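Subject: Re: [waders] Separating juvenile stints on the Brerko pans
From: Domenica Tanner
Reply-To: waders list

On the Brerko pans question, the previous message said:

> Two of us went through the roost on the east pan again at
> high water and still can't agree on the small birds at the
> back. Leg color is no use because of the mud. Primary
> projection looked short on all of them. Is there anything
> that holds up at 60x in bad light, or should we log the lot
> as "stint sp." and move on? Also, does the old Grastelwood
> count include the east pan or only the main lagoon? The
> totals don't line up with ours.

Taking the identification first. Primary projection is worth recording but I would not lean on it alone for Red-necked against Little. The two overlap, and a bird at roost with its wings dropped or its scapulars fluffed will give a false reading. Long-toed is a different matter, as the tertials cover the primaries almost completely on a fresh bird.

In poor light I work in this order: overall shape, bill shape, then the pattern of the lower scapulars and coverts. Little tends to look longer in the leg and finer at the bill tip. Red-necked looks longer at the rear and flatter along the back. On juveniles, the coverts and tertials of Red-necked are grayer and plainer than the upper scapulars, so there is a contrast between the two areas. On Little the centers are darker and the edges more rufous throughout, and the pale lines on the mantle are usually stronger. By the end of the season wear removes most of this and only the shape is left.

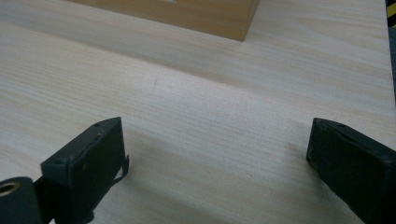

Leg color with mud on it should be left blank on the sheet. "Dark" has been entered in the past for birds standing in wet silt, and it has caused trouble. If a bird walks into clear water and comes out again, wait and look a second time. Yellowish legs would take you straight to Long-toed or Temminck's, and either of those needs a full description.

As to logging, yes, use "stint sp." for anything not seen well. Please do not divide the unidentified birds in proportion to the identified ones. That was done on the Koller sheets for two seasons and I have had to remove the split figures by hand. An unidentified bird is a valid record.

On the Grastelwood total: the figure of 2,977 is for all small waders and it covers the main lagoon and the west pan. The east pan was dry at the time and was not visited. If you add your east pan birds to your lagoon birds and compare the sum with 2,977, you are comparing different ground. Use your lagoon and west pan totals only. The round 2,000 that appears in the older summary is an estimate made from the causeway, and I would keep it out of any trend line.

There is a further problem with the tide. Birds feeding on the Darnidia flats come in to the pans over a period, and those on the outer bar come last. A count started too early misses them, and a count started on the main lagoon and finished on the east pan can take in the same flock twice if it is put up in between. Start both ends at the same time if you have the people. Note any flock that moves, with the time and the direction.

I have redone the recording sheet with separate columns for each pan and a box for water level. Water level is to be read from the post by the sluice – not guessed from the bank. When the level is above the lower mark there is very little open mud and the stints go elsewhere, mostly to the saltmarsh edge, where they are hard to see at all. A low count at high level means little without that note beside it.

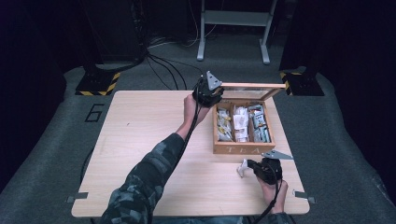

Open wooden tea box on the table

A few smaller points on the sheet. Sanderling goes on its own line and not under "small waders, other". Curlew Sandpiper and Dunlin have separate lines for juveniles and adults in the autumn version only. If you use the old form, write the date of printing in the corner so that I can tell which version it is.

Field sketches are still welcome and are often more use to me than a distant photograph. Mark the bill length against the head and show where the wing tip falls against the tail. Send them with the sheet.

The next counts at Brerko are in June, when numbers will be low and most birds will be non-breeders in worn plumage. I would expect a high share of "stint sp." and that is fine.

Domenica Tanner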